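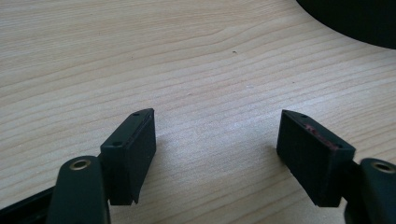

Wollgate is looking for people who eat breakfast at home to take part in a four-week study of morning meals. We want to know what people eat on ordinary weekdays, how long they sit down for it, and what gets skipped when the morning runs late. Part of the study is done at home and part at our Tindall Street office. The home part takes a few minutes a day. The office part is two visits of one hour each.

Who can take part

You can apply if you are 18 or older, live within 33 miles of the Tindall Street office, and eat breakfast at home at least three days a week. You do not need to cook. Cold cereal counts, and so does toast eaten standing up. Coffee by itself does not count as breakfast for this study, but please write it down anyway.

You should not apply if you are on a diet ordered by a doctor, if you have a food allergy that has put you in the hospital, or if you work for a company that makes or sells breakfast foods. Only one person per household can take part. People who were in our lunch study last year are welcome.

What you will do

At the first visit we go over the consent form, you fill out a background survey, and we give you a paper diary. We used to run the diary on a phone app called Pindo, but too many entries were lost, so this round is on paper. Write in pen. If you make a mistake, cross it out with one line and keep going.

Each weekday for four weeks, you write down what you ate, what time you started, what time you finished, and who else was at the table. Weekends are left out. If you miss a day, leave the page blank and do not try to fill it in later from memory.

At the second visit you bring the diary back and answer a second survey. There is also a short taste test of three oatmeals supplied by Famex. You may skip the taste test and still be paid in full.

Pay

You get $300 for the whole study: $100 after the first visit and $200 after the second. Payment is by check, mailed to the address on your consent form. If you stop early you keep what you have already been paid. Parking behind the building is free. We do not cover bus fare or gas.

Dates and times

First visits are in June. Most slots are between 9 a.m. and 4 p.m., and there are evening slots on Thursday until 7:30 p.m. The evening slots fill up first, so list a daytime choice as well if you have one.

How to apply

Call the study line and dial extension 2123, or pick up a form at the front desk. Leave your name, a daytime phone number, your zip code, and the number of days a week you eat breakfast at home. We call back within five business days. If you get voicemail, leave one message only.

Your diary will be stored under a number and kept apart from your name and address. Famex will see the taste test results as totals and will not receive any diaries.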